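Midon Step Drill Set, 7 pieces

The set is for sheet metal, plastic and thin wood. Each bit is ground from one solid piece of steel and has two flutes, so the chips go out more evenly. The largest step is 28 mm. Please use slow speed and a little oil on stainless steel.
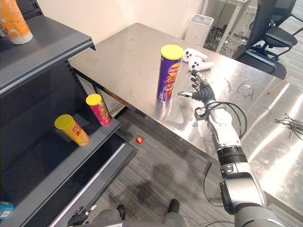
Evangelia Konstantinidis wrote to us on 24 Jul 2021 that she had made almost all holes of a control cabinet with the same bit, and that she would like the step sizes engraved deeper.

The shank is three-sided and fits a 10 mm chuck. A Derton metal case is included. Replacement bits are sold one by one.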